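Testbericht: Handgreifer-Set von Tekitz im Vorführbetrieb

Die Abteilung Gebäudetechnik unseres Bildungszentrums prüft in regelmäßigen Abständen Geräte, die für den Unterricht in der Automatisierungstechnik in Betracht kommen. Im Oktober folgte sie einer Einladung der Firma Tekitz zum Tag der offenen Werkstatt in Darneo. Vorgestellt wurde ein Paar handgeführter Greifer, mit dem Bewegungsabläufe von Menschen aufgezeichnet und später auf Roboterarme übertragen werden. Die nachfolgende Bewertung stützt sich auf die Vorführung am Vormittag und auf eine eigene Erprobung durch zwei Lehrkräfte.

Lieferumfang und Preis

Das Set umfasst zwei Greifer, zwei Markerwürfel, ein Netzteil und einen Transportkoffer. Die Leihgebühr für Bildungseinrichtungen beträgt 445 Euro je Monat, die Mindestlaufzeit 90 Tage. Ein Kauf ist nach Auskunft des Herstellers erst ab dem kommenden Jahr vorgesehen. Die Auswertungssoftware trägt den Namen Srour und ist in der Leihgebühr enthalten, allerdings nur für einen Arbeitsplatz.

Ablauf der Vorführung

Die Leitung hatte Frau Maritza Henao, die bei Tekitz für Schulungen zuständig ist. Nach einer Einführung von 30 Minuten wurden mehrere Stationen gezeigt, darunter das Umsetzen von Kleinteilen, das Öffnen von Schubladen und die Arbeit an einem Waschtisch mit Unterschrank. Die Gruppen waren klein gehalten, Rückfragen wurden sachkundig beantwortet. Bedauerlich war, dass die Station mit dem Roboterarm erst am Nachmittag in Betrieb ging und von unserer Delegation nicht mehr besucht werden konnte. Zur Wiedergabe der aufgezeichneten Abläufe kann daher kein Urteil abgegeben werden.

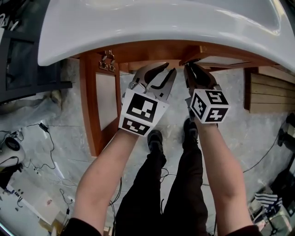
Für die Beurteilung der Handhabung war die Station am Waschtisch am ergiebigsten. Arbeiten unterhalb eines Beckens gehören zu den unbequemen Haltungen des Installationshandwerks, und ein Werkzeug, das nur auf einer freien Tischplatte überzeugt, nützt unseren Auszubildenden wenig. Beide Greifer werden von unten an den hölzernen Unterschrank geführt, die Backen zeigen nach oben, und die weißen Würfel mit den schwarz-weißen Markern sitzen unterhalb der Backen. Diese Anordnung hat sich in unserer Erprobung bewährt, weil die Marker auch bei nach oben gerichteten Backen im Blickfeld der trageführenden Person blieben. Weniger günstig ist das Gewicht: Nach längerem Arbeiten mit vorgestreckten Unterarmen ließ die Genauigkeit bei beiden Lehrkräften merklich nach.

Frau Esperanza Sarmiento, Fachlehrerin für Sanitärtechnik, bemängelte ferner den Öffnungsweg der Backen. An schmalen Kanten fassen sie sicher zu, an breiteren Leisten muss mehrfach angesetzt werden. Der Auslöser arbeitet gleichmäßig und ohne spürbares Spiel. Linkshänder finden keine Benachteiligung vor, da beide Geräte in der Bedienung gespiegelt sind.

Software

Srour zeigt die Aufnahmen nach Abschluss eines Durchgangs in einer Liste an und kennzeichnet Abschnitte, in denen ein Marker verloren ging. Die Oberfläche ist übersichtlich, liegt bislang jedoch ausschließlich auf Englisch vor. Ein Projekt fasst höchstens 50 Aufnahmen; für einen Klassensatz ist das knapp bemessen. Der Export in das bei uns verwendete Unterrichtssystem Brikedero gelang erst nach einer manuellen Anpassung der Dateinamen — ein Punkt, den der Hersteller nach eigener Aussage bis zur nächsten Version beheben will.

Bewertung

Verarbeitung und Bedienung: gut
Eignung für beengte Arbeitsplätze: gut
Ermüdungsfreies Arbeiten: ausreichend
Software: befriedigend
Betreuung durch den Hersteller: sehr gut

Die Abteilung befürwortet eine Ausleihe für die Mindestlaufzeit, zunächst beschränkt auf das dritte Ausbildungsjahr. Über eine Verlängerung wird entschieden, sobald die Wiedergabe am Roboterarm geprüft werden konnte. Ein entsprechender Termin in Darneo ist angefragt.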